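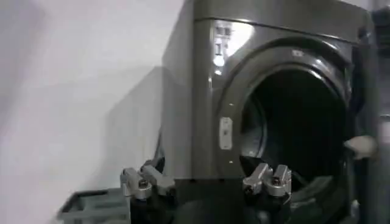

Chapter 7
Reach, Grip, and the First Real Job

A robot arm built on a bench is tested on the bench, where the builder decides how high things sit and how much light falls on them. Household work gives up that control. A washer or dryer was designed for a person who can bend at the waist, turn a wrist, and feel for a sock without looking. The opening is round and set in the middle of the front, the inside is nearly black, and a glossy dark cabinet throws highlights off its top edge and corner. Two metal fingers approaching that opening have to pass the trim ring without touching it, close on cloth of almost the same gray as the shadow around it, and come back out the way they went in. This chapter covers the work that has to be done on the arm before it can try.

The arm used in Part Two is the Wokdale, a design drawn up by Angus Tosh and Ibsa Tefera for the shared workshop at Skamesley. By the end of Chapter 6 it had a base, a working shoulder and elbow, and a wrist that could hold its position under load. It did not yet have a camera or a finished gripper. If you have been building along, your arm should be at the same stage. If your wrist still sags when the power has been on for a while, go back to Section 6.4 and check the belt tension before reading further.

Why laundry

Tosh and Tefera first planned to have the arm stack cups. Lorna MacLeish, who ran the workshop's evening build group, argued for laundry. Cups are rigid, and a gripper that is a little off will still close on one or knock it over, so you learn right away which it was. Cloth gives a less clear answer. The fingers may take hold of one layer when you wanted three, or pinch a fold that slides free halfway to the basket. A builder who can get cloth out of a drum will have solved most of the problems that come up with bags, towels, and loose cable.

There is also the matter of cost. A dropped shirt can be picked up and used again in the next test. The Skamesley group's notes list 912 grasp attempts on one set of clothes, and at the end of it the clothes were still usable as rags.

What the chapter covers

Section 7.1 deals with the fingers. They are cut from aluminum block and held together with machine screws, and the order in which the screws are tightened affects whether the two faces meet squarely. You will need a small square, a feeler gauge, and thread locker. A drill press helps but a hand drill and a good vise will do.

Section 7.2 mounts the camera at the wrist, looking out along the fingers. Placed there, it moves with the gripper, so the fingers always appear in the same part of the view. The software uses this later to tell finger from background. The bracket is a single bent part, and the drawing is in Appendix C.

Section 7.3 is about light. Ewan Dalgleish ran the same pickup test in the morning and again late in the day and got different results with no change to the code. Shiny surfaces were the main cause. A reflection moves when the camera moves, and a program that looks for bright edges will follow it. The section gives three ways of dealing with this, starting with a lamp and a sheet of tracing paper.

Section 7.4 plans the path into the drum. The arm first stops at a waiting point in front of the opening with the fingers apart. It then moves straight in, closes, and backs out along the same line. No turning is allowed until the fingers are clear of the ring. Jaruwan Luangrath wrote the path planner, and her listing is printed in full.

Section 7.5 sets limits on force and speed. Read it before you run anything from Section 7.4.

Before you start

Unplug the laundry machine and leave it unplugged for all the work in this chapter. Fasten the door open or have a helper hold it. The latch plate at the side of the opening is easy to bend, and a bent latch may keep the door from closing properly.

Clamp the base of the arm to a heavy table or bolt it to the floor plate from Chapter 3. With the arm fully stretched out, a wet towel pulls hard on the base. Keep the stop button where you can reach it with the arm in any position.

Set the motor supply to the lower of its 2 settings. The higher one is not needed until Chapter 9.

Allow 40 minutes for the first calibration. Later ones are shorter, as the wrist values are saved and only the camera has to be checked again.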